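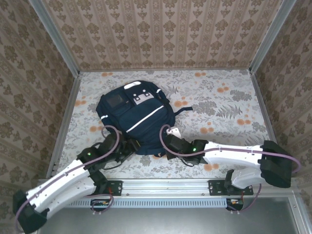
Home | Forums | Equipment & Budgets | Log in

Two-arm cell for bag inspection - talk me out of it

hquinlan
We check and re-zip returned backpacks at the Wendilville warehouse. My boss wants a two-arm bench cell in the June budget. Evbridge quoted us for 2 arms, rail, grippers and a year of support, and the sales guy says payback in 18 months. I've been hearing 18 months from sales guys my whole working life. What am I not seeing in the quote?

Yolotzin Z
Fingers. We went through spare fingertips much faster than the quote allowed for, and that was on cardboard. Ask what a set costs and how long it takes to get one. Then ask again in writing.

Also the wrist cameras. The demo will be on a nice stiff box. Make them look down inside an open bag and see what you get.
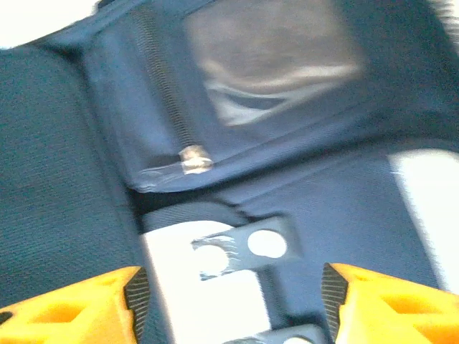
And get the lighting on the quote as its own line. Ours was "customer supplied", so we paid for it out of maintenance and had that argument for months.

n_keskin
I'll disagree a little. Cameras and lights are cheap next to the hours you'll spend teaching the thing. Soft goods are slow. We budgeted 12 days of setup and blew through it before lunch on the second Monday. I'd cut the hardware down to one arm and put the money into hours.

hquinlan
One arm to close a zipper on a floppy bag? What's holding the other end?

n_keskin
A clamp. Costs nothing.

Dennis R.
A clamp is fine until the bags change size. Nurhan, you run one product. He's got returns, so he's got everything.

My rule is price the hardest single motion first. For you that's picking up the pull tab. If they can't do that on your bags, the rest of the quote doesn't matter.

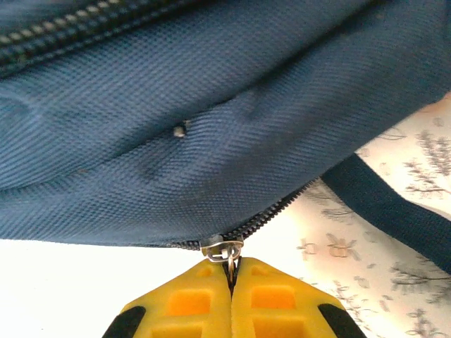 Yellow fingers on the pull tab, slider right at the tips.

hquinlan
OK, but that's one grab. I want to know how many it misses in a shift, and so far the quote has a very nice paragraph about "robust handling" and no miss rate.

Dennis R.
Agreed, it's one grab. So put a miss rate in the acceptance test and hold back the last payment until they hit it. Sirent signed that with us. They grumbled.

i_prado
Hold back all you like, you still have to write the test properly. Ours said "grips the bag" and the integrator passed it by gripping the bag. Anywhere on the bag. Look at what's on top of an ordinary backpack before you sign anything.

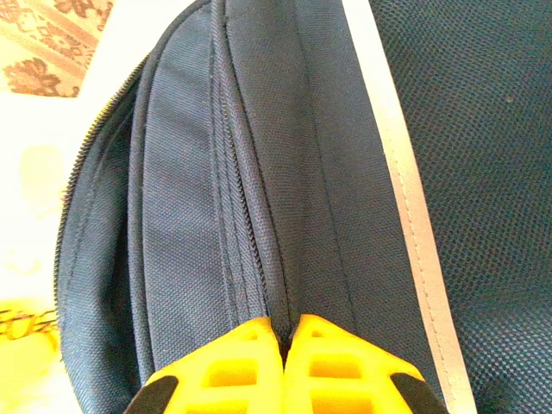
Acceptance wording is where I'd spend my time if I were you. "Grips" has to name the part. You can have both fingers closed on navy fabric, with the zipper seam folding in right where they pinch, and somebody will call that a successful grasp. Maybe it is, for lifting. I wouldn't pay for it as zipper work. Write down slider or tab, start position, end position, and how long it's allowed to take.

Yolotzin Z
This. Also who decides. Your people, on your floor.

n_keskin
Still say one arm. Altıntaş will rent you a second one if it comes to that.

hquinlan
Rental price on the second arm would help, if anyone has it. I'm sending Evbridge the miss rate question and the fingertip question tonight. If they come back with another brochure I'm telling my boss to hire a person and buy a better table.

Recent topics
Leasing vs buying a palletizer
Spare parts budget - what percent?
Order 526 still stuck at the integrator
Used conveyors, worth it?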